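Skirkamgate Household Recipe Cards

README, second release

Thanks for stopping by! Skirkamgate is a collection of 2186 handwritten recipe cards, typed out in full and lightly tagged, from kitchens in and near the town of Padport. It began as a shoebox on top of my fridge and got well and truly out of hand. If you like old cooking, regional spelling, or the many ways a person can write "a knob of butter", I hope you'll find something in it to enjoy.

What you get

Each record is one card. The text field holds the recipe exactly as written, crossings-out included (they go between tildes). There is also a title, a course, a rough decade where we could work one out, and a notes field for anything scribbled on the back. The backs are my favourite part, if I'm allowed one - shopping lists, phone messages, a very stern reminder to bring the washing in.

The files are plain CSV in UTF-8, one per course. Puddings and slices come to 483 cards and make up the biggest file by a long way. Preserves has 260, and a good many of those are tomato relish in one form or another. I did think about merging the relishes and decided against it, as the differences in vinegar are half the fun.

Measurements

Please read this bit before you do any sums. Older cards use ounces, gills and teacups, and newer ones use grams and millilitres. Plenty use both in the same line. We left the originals alone and added a second column, metric_guess, with our best conversion. The Australian tablespoon is 20 mL, while most other places use 15, and the cards almost never say which one the cook had in the drawer. We've gone with 20 throughout.
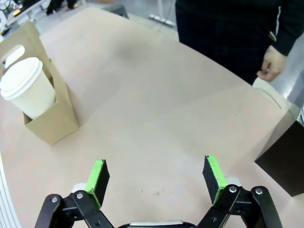

Oven temperatures have the same trouble. A card that says 400 is nearly always Fahrenheit, and we've marked it that way, but "moderate" and "quick" have been left as words. Somebody cleverer than me might like to map those to numbers one day, and I'd be delighted to fold that work in.

How the typing was done

Every card was typed by one person and read over by another, using the Tarnska style sheet, which is included in the docs folder. Where the two readers couldn't agree on a word, it appears in square brackets with both readings. Flour over ink is a terrible thing, so there are a few of these in the scones.

Things to be careful about

Surnames and addresses have been taken out. First names stay in when they're part of the title, so you'll still meet plenty of somebody's ginger fluff. Some of the bottling methods are not safe by today's standards, so please treat them as history and follow a current guide if you're putting up jars.

Using it

You're welcome to use the cards for study, teaching or dinner. Please credit the collection as "Skirkamgate Household Recipe Cards, Manalastas edition" and mention which release you used, as record numbers shifted between the first and second. The old numbers are kept in a column called prev_id.

Still to do

- finish tagging the savoury file
- sort out duplicate pikelets
- add the November batch, still in its envelopes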